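Sorting small stuff out of a box before a move

Posted by feltau90

I have 9 days until I move out of a studio and not much room to spare, so I am packing on top of a couple of cloths. Jars and tins keep ending up in the wrong box. Any system?

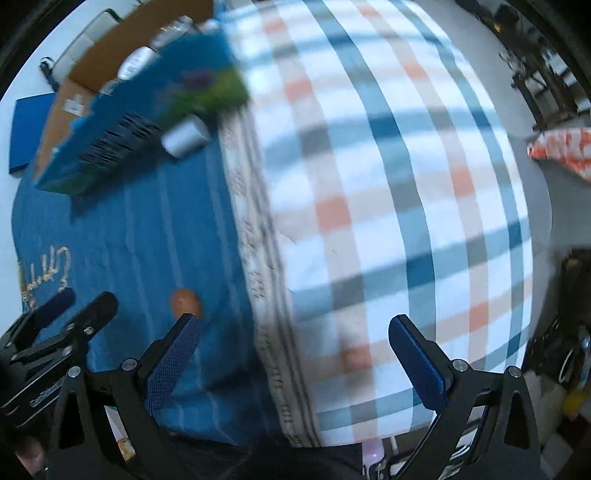 Small things should be handled once. Put one open carton on the bedspread and decide on each item as it goes in or comes out. A striped cloth next to a plaid one gives you two zones with a clear line between them, so keep on one side and toss on the other.

Tureck

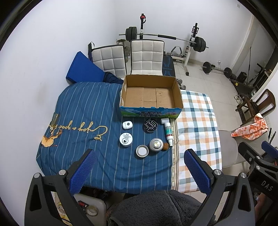

Tape the lids on jars too — I lost a whole jar of cream in my last move. Heavy tins go at the bottom.

Isari_4

Just buy bins.

Enriquez

Bins cost money. Grocery stores give cartons away in the morning, ask at the back.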